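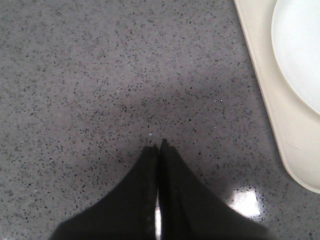 Dull ring on speckled gray quartz that won't come off -- is it etched or is it just dirty?

Posted by gravyboat_ii, 14/05/2026
Filed under: Kitchens > Counters and Sinks
1,446 views

We moved in last August and inherited a kitchen with gray speckled counters, which the listing called "stone" and the previous owners called "the good stuff." I believe it's quartz, meaning the man-made kind, and I have a sticker from inside the sink cabinet that says Zerance and a number nobody at any store has been able to do anything with.

The trouble with this color is that it hides everything. I once lost an earring on it for two days. You can leave a full breakfast's worth of crumbs and the counter just absorbs them into its general outlook. I considered this a feature until I got down at eye level to look for a contact lens and saw what was really going on, namely a dull ring to the left of the stove, a bit wider than a saucepan, and a sort of hazy zone in front of the sink that I can feel more than see. It drags a little under my hand. The ring doesn't drag. The ring feels smooth but looks flat, like somebody turned the shine down.

Things I have tried on the ring:

Dish soap and hot water. Nothing.
Vinegar and water, because my mother. Nothing, and then I read that I shouldn't have.
A spray called Ivetti that promises to "revive" stone. It smelled like a dentist's office and the ring was not revived.
Baking soda paste, gently. Maybe something? It may have been hope.

I have not used anything scratchy. My husband wants to use the orbital sander. I have hidden the orbital sander.

What I want to know is (a) whether this is quartz at all or some kind of granite, (b) whether the ring is a stain or damage, and (c) if it's damage, whether a normal person can fix it. I got one quote over the phone for $500 to "come out and take a look and buff," and the fellow wouldn't say what happened if buffing didn't work.

Also (d), if anybody knows what to do about the haze by the sink, I'd take that too.

Lino Cocco
2,607 posts
Marked helpful by the poster

I put in counters for a long stretch and then repaired other people's for a shorter and more educational one. Taking your letters in order.

(a) Small specks in several sizes, spread evenly across the whole slab, gray on gray with the odd white one: that's how a lot of engineered quartz looks. Granite usually has some drift to it. You'll see a vein or a clump, or a patch where the dark stuff got together and the light stuff didn't. But I've seen very even granites and I've seen quartz made to look like a river, so don't bet the house on it. Look at the underside of the overhang, or inside the sink cutout if it's an undermount and you can get your head in there with a flashlight. Quartz underneath tends to look like the same material with a rougher face, and sometimes there's printing on it. Granite underneath looks like a rock somebody sawed, often with mesh glued on.

Second check is water. Put a spoonful on a clean spot, leave it fifteen minutes, wipe it off. If the patch has gone darker and takes a while to fade, it's drinking, and you've likely got natural stone that needs sealing. If it wipes off and looks the same as before, it's either quartz or sealed granite. I realize that's not the clean answer you were after.

The sticker might be off the sink or the cabinet, by the way. People stick things anywhere.

(b) Round, pan sized, next to the stove, smooth to the touch and dull to the eye. I'd put my money on heat. The resin that holds quartz together doesn't care for a hot pan, and when it's been cooked a little it loses its gloss or goes slightly milky. Stains change the color. Heat changes the shine. Get low with a flashlight held flat to the counter and move it side to side. If the ring shows only at an angle and vanishes when you look straight down, it's the finish that's changed.

Before you give up, though, rule out residue. Wipe the ring with rubbing alcohol on a white cloth, let it evaporate, and look again. If the cloth comes up gray or yellow, keep going, because you're removing something. If it comes up clean and the ring's still there, stop scrubbing. You'll only add a scrubbed ring around the heat ring, and then you have a target.

The vinegar won't have hurt quartz in one go, provided you rinsed. On marble you'd have a second letter to write me.

(c) A normal person can make it better and a normal person can make it a great deal worse. The factory finish is done flat, by machine, with a lot of water and a lot of grits. If you polish one spot by hand you end up with one spot that's shinier or duller than the rest, and speckle hides crumbs but it does not hide that. A repair outfit with the right pads can sometimes blend a light heat mark. Sometimes they can't, and the good ones tell you so before they unload the van. I'd want to hear three things from your $500 fellow: has he done quartz specifically, will he try a test patch somewhere out of the way first, and does the price drop if he decides not to touch it. If he won't talk about the last one, call somebody else.

Leave the sander where it is. Move it every few days so the trail goes cold.

(d) The haze that drags under your hand is almost certainly buildup. Soap film, hard water, and whatever the previous people sprayed on it to make it shine for the showing. A lot of those shine products leave a coat, and then the next coat sits on the first. Do this:

1. Wash with plain hot water and a drop of dish soap. One drop. Most people use enough for a car.
2. Rinse twice with clean water and a clean cloth.
3. Dry it all the way with a towel.
4. Wipe with rubbing alcohol, a section at a time, with the window open and the burners off.
5. Where you can still feel something, run a plastic scraper over it nearly flat. An old gift card does fine.
6. Rinse and dry again.

If there's a white crust right behind the faucet, that's minerals, and you can lay a cloth dampened with a cleaner made for quartz on it for five minutes and then scrape with the card. Test it in a corner first. Don't leave it on through a phone call.

marzipan_Dave
80 posts

We had the SAME counters, or close, and a guy at the flooring place swore by car wax. Looked amazing for a week. After that it looked like a car that had been waxed by a child. Took me most of a weekend to get it off and I'm still finding it in the corner by the toaster.

What I'd do is put a cutting board on the ring and move on with your life. We have a big one from Beltrán that's lived over our burn mark for years. People compliment the cutting board.

If it's granite just reseal it, that fixes everything.

Lino Cocco

Resealing granite does not fix everything, Dave. It fixes water going in. And please nobody seal quartz on the strength of this thread. It doesn't soak in, it sits on top and goes cloudy, and then we're back to (d).

The cutting board I have no quarrel with.

marzipan_Dave

I said IF it's granite.

Pruitt's Landing
posting from a tablet, forgive the typos

Coming at this from the landlord end. I have a few units with the speckled gray, the same in all of them because I got a price on it, and I've seen this ring more times than I'd like. It's rarely a saucepan. Tenants all say saucepan. In my experience it's the slow cooker, or one of those countertop griddles, sitting in the same place for hours. The bottom doesn't feel that hot so nobody thinks to put anything under it. Measure your ring against whatever you've got that's round and plugs in. Of course if it was the previous owner's you'll have nothing to measure, but at least you'll know to put a trivet under yours.

I use silicone ones. Cheap, ugly, go in the dishwasher. I tried some cork ones from Flilteo and they were handsome and they shed.

About the haze, agree with the alcohol. Also have a look at your dish cloth. If it's been through the dryer with softener sheets it leaves a film every single time you wipe. I switched to cloths washed plain and half my complaints about "sticky counters" went away. The other half were jam.

One more thing about the phone quote. Ask if the trip charge counts toward the work. Mine does that, but I had to bring it up.

gravyboat_ii
original poster

Update. Water test: wiped off, no dark patch. Stuck my head in the sink cabinet with a flashlight and the underside looks like the top with a hangover, so I'm calling it quartz. The sticker was on the garbage disposal bracket. Thank you, Lino, I had been quoting that number to strangers.

Alcohol on the ring: cloth came up clean, ring still there, only shows from the side. So, heat. The ring is exactly the size of the slow cooker. It is OUR slow cooker. I had been blaming the previous owners in some detail, including to their realtor.

The haze, on the other hand, came off in what I can only describe as a peel. Three passes and two gift cards, one of which still had money on it. The counter by the sink is now so smooth that the rest of the counter looks bad, so I suppose I'm doing all of it.

I've called a second repair place, which will look at it for a trip charge that comes off the bill. In the meantime there is a cutting board. My husband has asked where the sander is and I've told him I'd like to know that too.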